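About Peixoto

Peixoto is a language school in the old harbour district of Erkholm. We teach Portuguese, Danish and English to adults, mostly in the evenings, and have done so since the school began as one rented room above a bakery. We now have four classrooms, a small library and a kitchen that everyone is welcome to use.

Groups are kept small. A class runs with at least five people and is split when it grows too large for everyone to speak. Most students come after work, so lessons start at 6 pm and finish before the last ferry. There is also a morning group for beginners, which tends to fill up by September.

Our teachers write a good part of the course material themselves. The beginners' book, Nundel, has been through several versions and now runs to 139 pages. It covers the things people ask for first: shopping, renting a flat, talking to a doctor, reading a letter from the council. Grammar is explained in short notes at the back of each chapter.
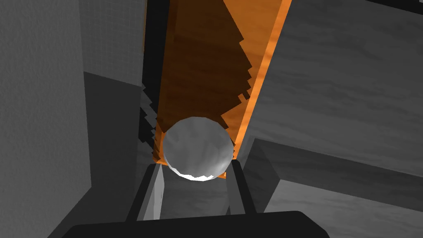

In the second year students move on to longer texts and more open conversation. They read local news, write short pieces and give a talk to the group on a subject they know well. Past talks have covered beekeeping, tax forms and the history of the tram line.

We have roughly 100 students in a normal term. Some stay for one course before a move abroad, others have been with us for years and come mainly for the conversation evenings. Those are open to former students too – there is no need to book.

The school also runs courses at workplaces. The longest-running of these is at Holex, where we teach Danish to new staff twice a week.

If you are unsure of your level, call in at the office before a lesson and ask for the placement test. It is free and can be taken on the spot.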